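4. Materials and item classes

4.1 Scope of the item set

The study concerns the sorting and packing of small household goods whose outer form gives an incomplete account of what is inside them. A rigid tin has one outline, and a reader of the inventory can say what that outline is. A zipped pouch has several, depending on how it is filled, how far the zip is drawn and whether the maker has put a stiffener in the base. Packing instructions written for the first kind of item tend to fail when applied to the second, and the failures are of an ordinary sort: the lid will not close, the item rolls over on its neighbour, or the contents are pressed against the zip.

Items were taken from the Nautiyal inventory, a list of goods found in shared flats and study rooms, as it stood on 1/14/24. Later additions were ignored. The inventory records a name, a material and a place of storage for each entry, and it makes no distinction between a container and the thing contained. A pencil case with pencils in it and the same case without them share one entry. We therefore added a field for contents and a second field for visibility, the latter stating whether the contents can be identified without opening the container. Both fields were filled in by hand from the items themselves.

Food, glass and anything with a blade were left out. So were garments, on which there is already a large body of work, and which fold in ways that would have required a separate set of terms.

4.2 Windowed pouches

The class that gave the most difficulty was the soft pouch with a transparent window. Pouches of this kind are sold for stationery, cosmetics, charging cables and craft supplies, and the inventory uses all four of these words as names for what is in effect the same article. We use the single term windowed pouch and record the contents separately.

A windowed pouch has a flexible body, a zip along or near the top, and at least one face in which a clear sheet replaces part of the cloth. The join between sheet and cloth is usually covered by a raised edging. The edging matters for packing in two respects. It is the stiffest part of the face and so governs the way in which the pouch bends under load, and it stands slightly proud of the sheet, so that two pouches laid face to face touch first along their edgings. A pile made in this way is less steady than its flat appearance suggests. 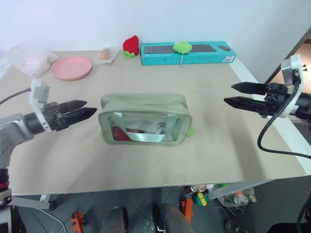 Figure 2. Sage-green windowed pouch with green piping around the transparent panel. A dark red item and a grey-white item are visible behind the clear plastic.

Visibility was scored on a scale with three values: full, partial and none. Full visibility was given where a person holding the pouch at reading distance could name the contents. Partial visibility was given where a colour or a general shape could be made out and the article could not be named with confidence. The pouch in Figure 2 is scored as partial. A strap and a vertical band cross the window, and the shiny surface of both competes with whatever lies behind. The creased upper panel gives no help in this respect, as it is opaque.

Partial visibility turned out to be the most common score for the class. Window size was a poor guide to it. Large windows were often obscured by the pouch's own fittings, by folds in the sheet, or by one item lying across another, whereas several small windows showed a single flat article in full. We had expected to treat window area as a stand-in for visibility and abandoned this after the first pass through the set.

Pouches in the set were sourced from household stock, with a small supplement bought from the Navisport catalogue to cover sizes that were missing. The supplement was limited to plain-bodied pouches. Each was loaded with 100 g of mixed stationery before it was first placed, so that no pouch entered the trials flat. Pouches from household stock kept the contents they came with, and the difference is recorded in the contents field.

4.3 Standing and lying positions

A pouch with rounded corners and a filled base may stand upright, lean, or lie on either face. The inventory has no field for this. In the packing task it is of some consequence, as a standing pouch takes up little of the surface and presents its window to the person packing, while a lying pouch is stable and hides the window if it happens to be face down.

Three rules were adopted. A pouch is recorded as standing if its zip is uppermost and its face is closer to vertical than to horizontal. It is recorded as leaning if it meets the first rule only by resting against another item or a wall. In all other cases it is recorded as lying, and the uppermost face is noted. Small items that have come to rest beside or behind a pouch are entered in their own right, even where most of the item is hidden. In the first draft of the protocol these were entered as part of the pouch, which led to a number of false contents records, and the affected entries were redone.

Position was recorded before any item was moved. Annotators worked in the Fastance form editor, which permits one position value per entry and rejects blanks. The restriction was helpful for the most part. It was a nuisance for very soft pouches that had settled into a slump, and for these the annotators were told to choose lying and to add a remark.

4.4 Cartons, plush items and mixed placements

The remaining items fall into two broad groups. The first consists of printed cartons, by which we mean closed boxes bearing a picture of the goods they were made to hold. The second consists of plush and other soft solid articles without an opening. Fabric bags are treated as a class of their own, between these groups and the windowed pouches, and share the position rules of Section 4.3.

Printed cartons pose the reverse of the problem described for pouches. The outline is fixed and easily measured, and the picture on the lid gives a clear account of the contents which may or may not be correct. Cartons are kept after the goods have been taken out and are used for other things. For this reason the picture was never accepted as evidence for the contents field. A carton showing a keyboard and mouse is entered as "carton, printed, keyboard and mouse", with the contents given as unknown until the lid has been lifted.

Long cartons are generally set along the back of the work surface, where they form a low ledge. Soft articles are then put on top of them. The practice is natural enough in a crowded room — a flat lid is a shelf — and we made no attempt to discourage it, but it has two effects on the record. The soft article hides part of the printed picture, and the carton can no longer be lifted or opened without first dealing with what is on it.

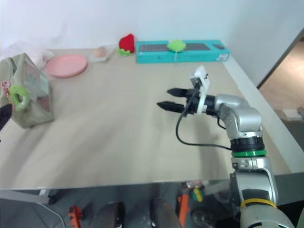 Mixed placements were therefore described in terms of dependence. An item is dependent on another if the second cannot be packed until the first has been moved. A soft article on a lid makes the carton dependent on it. A plush toy standing next to a carton, even in contact with it, creates no dependence in either direction, provided that the carton can be lifted clear. Where a string, tag or strap hangs from one item over the face of another, the hanging part is noted in the remarks and is disregarded in the dependence field unless it is tied or caught.

This last point was argued over during the drafting of the protocol. Loose strings catch in zips and under lids, and there was a case for treating every overhanging string as a dependence. Against this, the field would then have been filled for a large share of the placements and would have told the reader little. The narrower rule was kept.

Colour was recorded in everyday words. Annotators were given no chart. Agreement was good for red, black and white and weaker in the range between green and blue, where the same carton might be called turquoise by one person and blue-green by another. Pale greens gave similar trouble. As colour is used in this study only to help a reader find an item in the record, we let the first entry stand and made no correction.

4.5 Work surface and packing trays

All placements were made on a light beige table standing against a plain pale wall. The pale background was preferred to the patterned cloth used in the pilot, on which the clear sheets of the windowed pouches were difficult to see at all. The present surface has some disadvantage for white and cream articles, and these were placed towards the middle of the table where the light is more even.

Packing was done into shallow trays lined with Veltodix felt. The longest tray has an inside length of 700 mm, chosen to take a long carton laid flat with its lid upwards. The felt stops pouches from sliding when the tray is carried. It also grips plush articles rather firmly, so that they have to be lifted instead of pushed into place, and the packing order in Section 5 takes account of this by placing plush articles last.

Trays were brought to the table one at a time and were removed when full. Items left over at the end of a session were returned to storage with their entries unchanged, apart from the position field, which was cleared. Entries for items that had been opened during packing were amended on the same day, and the earlier value was retained in the remarks so that the original visibility score could be compared with the contents later confirmed.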